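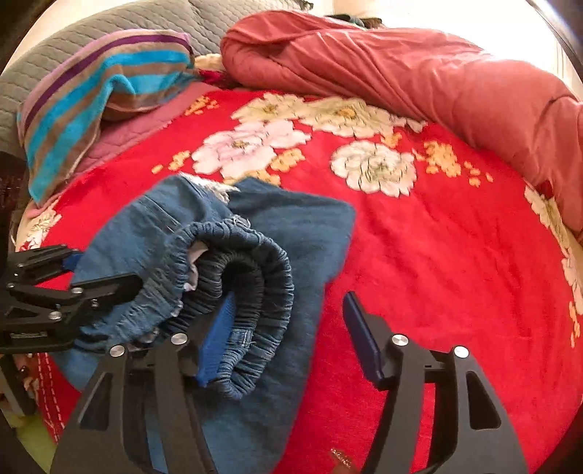 2/28/18
Ha-rang Seol and So-yul Han

4.3 Setting up and looking after the hand-held grippers

The Vullel is a two-jaw tool carried in the hand. Each jaw is a small set of linked flat plates turning on steel pivots, with a blue pad at the tip, and the whole thing can be taken apart on a kitchen table with one hex key and a pin punch. We used two of them, one per hand, for all the garment handling reported in Section 5. The maker's sheet asks for a pad check before each session and a full strip and clean every 2000 closures. We followed it for the first part of the study and came to doubt several parts of it, and this section sets out what we did instead.

Alignment comes first. The sheet says to close the jaws on the supplied gauge block and tighten the outer pivots until the block "just holds". This was the instruction that gave us most trouble. Two people following it on the same tool arrived at noticeably different settings, and the same person following it on two days did little better. The block is hard and flat, and cloth is neither of those. A jaw that sits square on the block can still meet a hem with one corner of the pad first, and the first sign of it is a fold slipping out sideways at the start of a lift. We therefore set both tools on a strip of folded denim held in a bench clip. The jaws are closed slowly, the strip is pulled lightly from each side in turn, and the outer pivot is eased or tightened until the pull feels the same both ways. We make no claim that this is exact. It is a feel test and inherits every weakness of feel tests, but it was done on the kind of material we cared about.

Pads were the next thing to go wrong. Replacement pads came from Candberg, in two batches, and the second batch was slightly stiffer to the thumb than the first. The supplier's papers gave the same part number for both. We did not mix batches within a pair, and where one pad failed we changed the two together. Cleaning was with plain water and a lint-free cloth. Alcohol wipes, which the sheet allows, left the pad face shiny after repeated use on our bench pieces, and we stopped using them. Whether the shine matters to grip we cannot say. One of us (Seol) thinks it does and the other does not, and the pull readings we took were too scattered to settle it.

The commonest fault was lint in the pivots. Brushed cotton and towelling shed a fine fluff that works its way between the plates and packs against the pin, and a packed pivot makes one jaw lag the other. The lag is small and easy to miss when the jaws are worked in the air. It shows once there is cloth between them, when the quicker jaw drags the layer across towards the slower one. A soft brush along the joint line at the end of each session dealt with most of this. Oil did not help. The sheet recommends a drop on each pin, and on the first tool we did as we were told, with the result that the fluff turned to paste and the tool had to be stripped at the end of the same week. After that both tools were run dry.
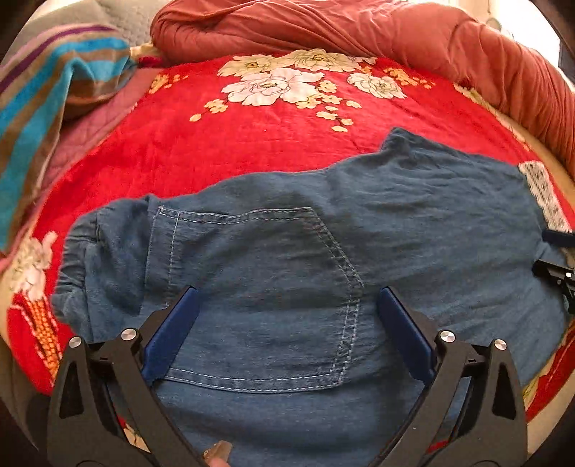
Figure 4. Left and right tools at a denim garment on a patterned sheet.

Jaw opening is the setting most open to argument. The maker's advice is to open only as far as the work needs, on the grounds that a short travel wears the pivots less. We saw no wear that we could pin on travel, and a narrow opening brings its own trouble on garments with raised stitching. In Figure 4 the pads of the nearer tool are set wide, one over the lower left part of the patch pocket and the other just past its right edge, with the double topstitching lying in the gap. Closing from that width gathers the cloth of the pocket towards the middle. From a narrower one, in our bench trials, a pad edge tended to ride up on the seam and stay there. The lace along the far end of the same garment is a different problem again. Openwork trims gave the pads little to bear on, and we would not trust any figure for grip force that had been measured on plain cloth and carried over to them. Elasticated waistbands are harder still, as the ruching springs back against the jaw and can pass for a proper hold.

We kept a closure count for each tool by hand tally. The left tool reached 2000 closures with no change in its feel test and was left alone. It went on to 2263 before a pivot began to bind, at which point it was stripped. The pin was clean and the fault lay in a burr on the inner plate, probably there from new. The right tool was stripped on schedule and bound again 19 closures later, through our own fault in seating a washer the wrong way round. Two tools are too few to support a rule, and we offer none. It does seem to us that the interval in the sheet has been chosen for neatness, and that stripping a sound tool to meet it carries some risk of putting in a fault that was not there before.

Jin and Wiswood report much longer intervals for a similar linkage, but their trials were on card and film, with no loose fibre, and their tools were bench-mounted. A tool held in the hand gets knocked against bed frames and put down on its side. We would want to see their figures repeated on towelling before taking them as a guide to household work.

For the trials in Section 5, then, both tools were set on folded denim, run without oil, brushed at the end of each session and stripped only when a pivot bound or the feel test changed — a looser regime than the maker's. Readers comparing our results with those from tools kept to the printed schedule should bear this in mind. The tally sheets are given in Appendix B, including the February pages where the right tool's count was restarted by mistake.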